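Lolito sorting bench – frequently asked questions

Last updated 26 October 2024

Lolito is a pick-and-place bench built in the shared workshop at Ruvbridge. These are the questions that come up most often from members and from people planning a similar build at home. Wiring and network settings are in the build notes and are not repeated on this page.

What does the bench do?

It moves small objects from a table into a container. A run is defined by a task file, which names the objects to be moved, the order, and any object that has to stay where it is. The control software is called Sastry and was written for this build.

What objects can it handle?

Anything rigid that fits between the fingers and weighs under 200 g. We test with plain shapes in strong colours.

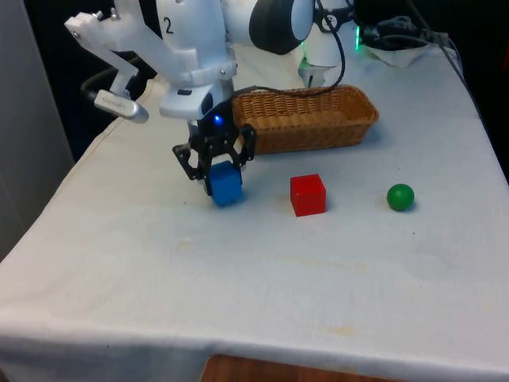 Grip width is set per object in the task file. The software closes the fingers to that width plus a small squeeze and then checks the motor current. Cubes are the easy case if the fingers meet two parallel faces; held by the upper part, as with the blue one, a cube can still sit slightly tilted in the grip, so the release height has to allow for a low corner. The green ball needs a slower close. If one finger touches a ball first, it rolls, and the stored position is then wrong.

Why is the table covered with a cloth?

Bare tabletop gave reflections under the ceiling lights, and the colour detection picked them up as objects. A matt white cloth removed most of the false readings. Creases are tolerated. Stains are tolerated if they are pale, as the detection threshold ignores anything with low colour saturation. Please do not put hot drinks on it regardless.

Does the cloth move during a run?

Sometimes. If a fingertip drags, the cloth goes with it and every object on it shifts. Approach height is therefore set 6 mm above the measured surface, and only the final descent goes lower. Clips along the back edge were tried in May and removed after a cable caught on one.

Why a basket and not a tray?

The basket was to hand and the rim has some give. A rigid tray stopped the arm with a force fault whenever a finger touched the side. The drawback is that the base of a woven basket is uneven, so an object may not stay exactly where it is released.

How is the drop position chosen?

The long side of the basket is divided into 2 zones, left and right. Each object in the task file is given a zone. The arm moves to a point over the zone, descends to release height, opens, pauses, and rises straight up. It must not move sideways until the fingertips are clear of the rim.

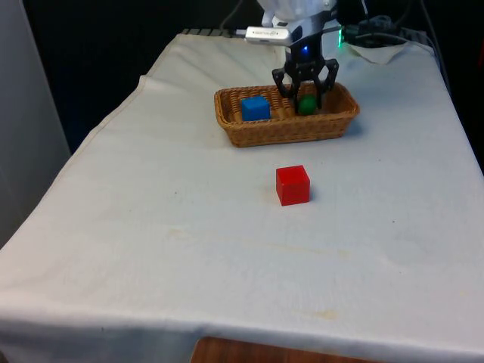 Gripper over the basket with the green ball between the fingers. The blue cube is in the left half; the red cube is on the cloth.

What happens if two objects are given the same zone?

Sastry accepts the file and prints a warning. The second object is released on top of or against the first. This is harmless with blocks and unreliable with balls.

How fast is it?

Speed is limited to 70 per cent of the arm's setting for this kind of work. A single move from table to basket takes about 20 seconds including the pause. Higher speeds are possible but the cables behind the arm start to swing, and the joint nearest the base reports more position error.

What do the lights mean?

They are power and link indicators that came with the parts. Sastry does not control them. Do not use them to decide whether the arm is safe to approach – use the stop button and check that the screen reads HELD.

Can an object be left out of a run?

Yes. Mark it "keep" in the task file. The planner then treats it as an obstacle and routes round it. This matters most for anything standing in front of the basket.
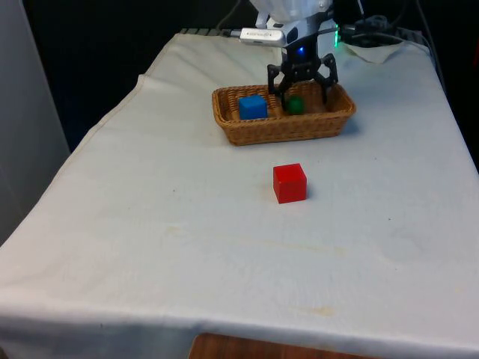 The margin round a kept object is set in the same file and applies at every height below the travel plane. If the margin is too large, the planner reports that no route exists and the run does not start. Reduce it in small steps. Setting it to zero is allowed by the software but not by the workshop rules.

Can I use a different gripper?

The wrist plate follows a common bolt pattern, so most small grippers will fit. The finger length and the weight must both be changed in the tool file before the arm is powered. A wrong finger length is the usual reason for tips being driven into the table.

Where are the files?

The task files, tool files and bracket drawings are in a folder named Garnis on the workshop server. Copy the folder before editing. Changes made to the originals are overwritten each night from the backup.

Can I book the bench?

Members who have done the induction can book it through the usual page. Put the cover over the keyboard afterwards and leave the arm in its parked position.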